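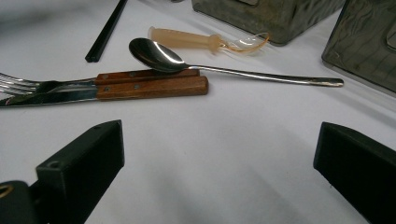

A fork and a knife with wooden handles, lying side by side on a white table.

Hi, I'm Venla Vuorinen, and I write these pages for kids who like to ask why ordinary stuff is the way it is. A reader named me "the drawer lady" in April, and I decided to keep the title! So today we're sorting the silverware, and while we do it I want to tell you how the things in your drawer got their shapes.

Let's start with the fork. The pointy parts have a name: tines. Hold a fork sideways and look at it from the edge. Most forks have a bit of a curve, so the food you poke sits in a little dip on its way to your mouth. For a very long time people in lots of countries ate with a knife, a spoon and their fingers, and when forks first showed up at the table plenty of grown-ups thought they were silly. (I like to tell this to my nephew when he says forks are boring.)

Now the knife. A knife has two main parts, the blade and the handle. The blade is the part that cuts, so when you're helping to sort, pick it up by the handle, and if it's a sharp one ask a grown-up to do it. Knives go in the drawer all facing the same way. That's the rule at my house in Soncombe, and it was the rule at my grandma's too.

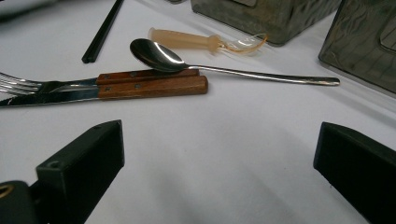 The spoon is here too, with its bowl resting on the fork's handle. Can you find the little rivets in the wood?

Rivets are small metal pins. They go through the wood and hold it on tight. Metal is great for poking and cutting, but it gets hot quickly if you leave it in a pan of soup. Wood doesn't warm up nearly as fast, and I think it feels nicer in your hand. It does need a bit of looking after, though. Wooden handles don't like a long soak in the sink, and they don't love the dishwasher either. Wash them, dry them, put them away.

And spoons! Get a shiny one and look into the bowl. You're upside down! Turn it over and look at the back, and you're the right way up again, with an enormous nose. The inside of the bowl curves inward, and that makes the light bounce back so that top and bottom swap places. I've known this for years and I still do it at breakfast.

So how do you sort it all? I use bins. You make one group for each kind of thing, and you pick the groups before you begin. Forks with forks, spoons with spoons. Or you could sort by what things are made of, or by long and short. There isn't one right answer, but you do have to stick to the one you chose or you'll get in a terrible muddle.
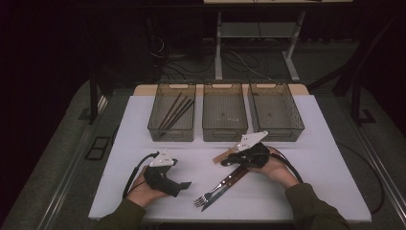 Three brown bins in a row. The chopsticks have the one on the left, and the fork and knife are still out on the table.

Four chopsticks make 2 pairs, enough for two people to share some noodles. Chopsticks are long, so they lean in a bin like that instead of lying flat. Which bin would you give the fork? Would the knife get the same one?

Try it with your own drawer tonight, and ask first before you tip everything out!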